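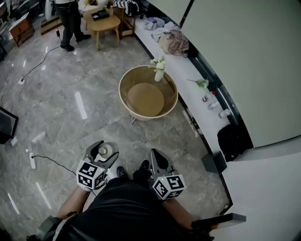

Dalsgaard_Meals

Breakfast sites in the Altesard district must post the carry-out rule by Sunday — one printed copy at each serving line.
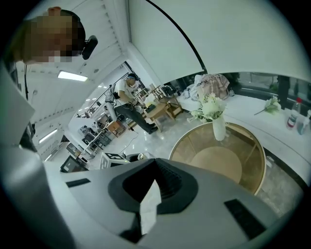 Flirnow: I disagree. Our site serves 306 children with 2 staff, and families read the letter, never the wall.

Dalsgaard_Meals: The letter remains acceptable as an additional notice.

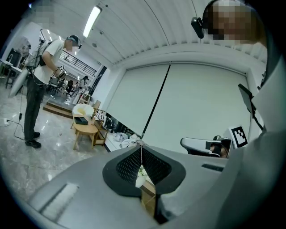
Sites serving fewer than 100 meals must also post it, no later than 9 a.m.

Dranasine: Is a Spanish copy required?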